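Laundry, 2,000 times over

Brikholm, March 7, 2021

There is a room above the old tram depot in Brikholm where people are paid to fold cloths badly, well and everything in between, and to do it through a pair of robot arms. The pay is modest. The biscuits are said to be good.

The project is called Claluver, a name that was picked in a meeting and that its own staff pronounce in two different ways. It wants 2,000 recorded goes at handling cloth by the end of spring: picking up, spreading out, folding in half, putting away. The recordings will be fed to a learning system which is meant, in time, to manage a cloth it has never met before. At the moment it can manage very little, having been shown very little, and everyone involved is relaxed about this except the person who wrote the timetable.

That person is Marcelle Delaunay, who set the thing up in January with her brother Gaspard. She had planned on 200 recordings in the first fortnight. They got 17.

"I had allowed for the arms breaking down," she said. "I hadn't allowed for fabric."

Fabric is the whole trouble. A robot that picks up a box can be told where the box is and how big it is, and the box will stay that shape out of common politeness. A cloth has no such manners. Drop the same one from the same height and it lands as a different object, with its corners tucked away underneath where neither a camera nor a tired operator can find them. Writing rules for that has been tried in plenty of places over the years. Claluver has gone the other way and simply collects a great many examples of a person coping.

The person, on most shifts, is Hamdia Gebreyes. She used to do alterations in a shop in Hetulham and answered an advertisement that mentioned "textile experience" and, lower down, "teleoperation", a word she looked up on the bus. She works with a handle in each hand. Where her hands go, the arms go, a fraction late, and everything the cameras and joints report is saved along with the movement.

"You can't feel anything," she said. "You squeeze, and you look, and you find out if you've got one layer or four. My first week I was talking to it. Come on, up you come. Then I found out there was sound on the recordings."

The sound has since been switched off. Gaspard Delaunay kept one of the early files and plays it at birthdays.

Each go starts with a cloth in no particular state and ends when the operator presses a pedal. Afterwards someone has to watch it back and mark it as good, usable or hopeless. This job belongs to Dorian Hervieu, who took a degree in statistics and now spends his afternoons deciding whether a tea towel has been folded or merely defeated. He throws out fewer than you would think. A fumble followed by a decent recovery is worth keeping, he says, as the system will fumble too and had better see what comes next. What he can't use is the perfect fold done by an operator in a hurry, with the arms whipping about so quickly that the wrist cameras record a smear.

"Speed is the enemy," said Hervieu, whose own desk suggests he has taken this to heart.

There was a brief attempt to make things faster. Bastien Roussel, who looks after the hardware, proposed a scoreboard in the corridor showing how many recordings each operator had made that day. It went up in the morning. By teatime three operators were racing, the share of usable files had dropped like a stone, and one cloth had been folded so small that Hervieu asked if it was still in the building. The scoreboard is now used for the lunch order.

Roussel has had more luck with the cloths themselves. The first lot were all white and all new, out of one packet, and the early system became very fond of them. Shown anything with colour in it, it held its arms in the air and waited to be rescued. So he went to Zúñiga, the discount draper's behind the station, and came back with two carrier bags of whatever was in the sale. The white ones are still in use, and are still the hardest to see against a white table. Changing the table has been discussed. Gebreyes is against it.

"People have white tables," she said. "They have white sheets on white beds. It'll have to learn some time."

The neighbours have taken an interest. The dance school on the floor below was told there would be robots upstairs and asked, reasonably, about noise. There is hardly any: a whirr, a click, now and then a sigh from an operator. A visiting party from Hetulham council came last month expecting something closer to the cinema and stood for a good while watching a cloth be almost picked up. One councillor asked whether the machine could do fitted sheets. Marcelle Delaunay told him that she couldn't do fitted sheets either, and the party moved on to the biscuits.

What happens when the 2,000 are in is less settled. The recordings will be shared with anyone who wants them, and a care home in Hetulham has said it would look at a folding machine if one ever turned up that didn't need Gebreyes attached to it. Delaunay won't put a date on that. She has put a date on the recordings, in red, on the wall, and has moved it only once.

Gebreyes, for her part, has noticed a change at home – she now folds her own washing slowly, with her elbows out, pausing over each corner as if a camera were looking at it. Her family has asked her to stop. She says the towels have never been neater, and that she would like it recorded as usable.
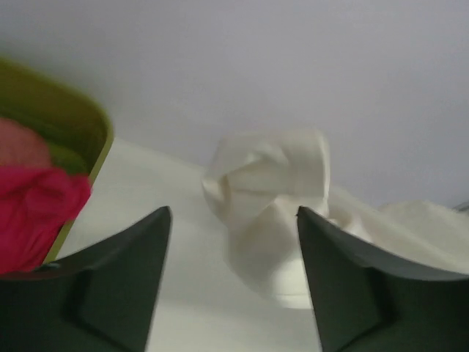
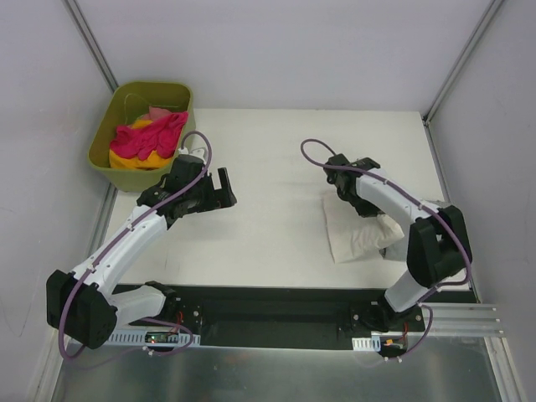

Cloth handling at Claluver, Brikholm: a white cloth between the gripper fingers (first picture), and both arms at the table with the green bin (second picture).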